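Desk Stationery in the Shared Workroom: What We Keep and What We Throw Away

Project report, group 6
Irfan Satti, Léonie Texier, Modupe Adebisi

1. Background

The Shehu workroom is used by three year groups and has one long bench with a drawer unit under it. Pens and markers are bought at the start of the year and are meant to last until the summer. By December most of the drawers hold a mixture of new pens, dried-out pens and caps with nothing attached. Our tutor, Rehema Swai, asked for a project on a everyday supply problem, and we chose this one.

2. Aim

We wanted to know how many of the pens in the drawers could still be used, and whether a simple sorting routine would keep them that way until the end of term.

3. Method

We emptied one drawer, the one nearest the door, and left the others alone. Every pen and marker was tried on plain paper with a single line the width of the sheet. A pen passed if the line had no gaps. If it failed, it was stored cap down for one night and tried again the next morning. After the second try it was either kept or thrown out.

We also looked at the cap and the barrel. A cap had to stay on when the pen was held by the cap alone. On the barrel we looked for the maker's name and a label, so that the same kind could be ordered again. Pens with the print worn away were put in a separate tray.

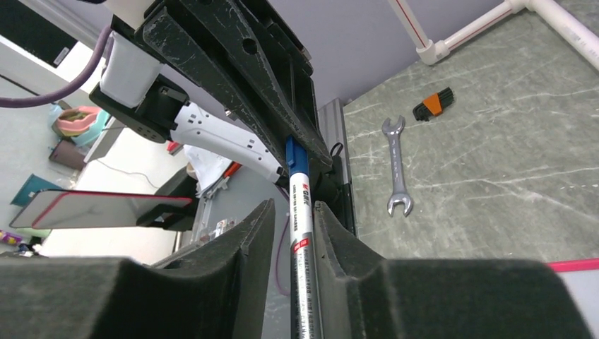
4. Results

The drawer held 39 pens and markers. Of these, 17 passed on the first try and 7 more passed after the night cap down. Another 9 left no mark at all either time, and the remaining 6 wrote with gaps and were thrown out with them.

Loose caps were the most common fault among the pens that failed. Markers did worse than ballpoints. Léonie thinks the markers had been lying on their sides with the caps half on, but we did not record how each one was lying before we emptied the drawer, so this cannot be checked.

5. Discussion

More than half of the drawer was usable, which was better than we expected. The second try was worth doing and took very little work. The paper we used was thin and some markers bled through it, so two sheets would have been better.

The reorder check was less useful. Small print is hard to read on a narrow barrel, and Modupe had to copy several labels twice.

6. Recommendations

Keep markers in an upright pot with the caps down. Throw out a failed pen straight away. Repeat the test once a term, starting with the drawers we did not open.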